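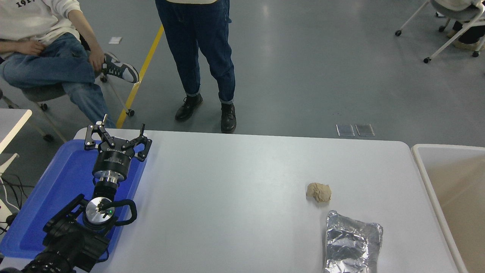
Gripper wide open, ready for the first crumpling test. The foil is on the table.

Step 4. Teach the gripper to hold soft things

In the former steps we fixed the arm and checked that every joint moves. Now we come to the part which took most of our time in the Skultside workshop: closing the gripper on something that changes its shape. Foil is a good material to begin with. It is cheap and it shows every mistake, so you can see afterwards where the fingers pressed too much.

What you need
Kitchen foil, one roll
The arm from step 3, with power on
The Nornau control program, version 2 or later
A ruler and a pen for notes

4.1 Prepare the foil
Tear a piece as long as your hand and fold it one time. Do not make it flat with a ruler or a book. The gripper needs some creases to catch, and on very smooth foil ours was sliding away each time.

4.2 Find the open position
Open the Nornau program and go to the Gripper page. Move the slider slowly until both fingers stop, then go back a little. On our build the value was 90. Write down your own value, it can be different if you used the Saithong servo. Press Save before you leave the page. I forgot this on a Tuesday evening and had to do everything again.

4.3 Find the closing force
Start low. We began with 22 and went up in small steps. At each step, let the gripper close on the foil, lift it a hand's width, wait, and put it down. When the foil stays between the fingers three times in a row, stop increasing. For us this happened at 57. With a higher value the foil was still lifted, but the fingers left deep marks in it.

4.4 Check the cable
Turn the wrist to both ends of its range and watch the cable loop. It must stay loose in all positions. If it becomes tight, give it more length at the lower clip. Keep your other hand near the power switch during this check.

If it does not work
The foil falls when the arm goes up: reduce the lifting speed first, and only then add force.
One finger touches before the other: the arm is not in the center above the foil. Correct the base joint.
The fingers shake when closed: look at the screws of the finger plates. The small Ullen key fits them.

When you have both values, copy them to the settings file. We will need them in step 5.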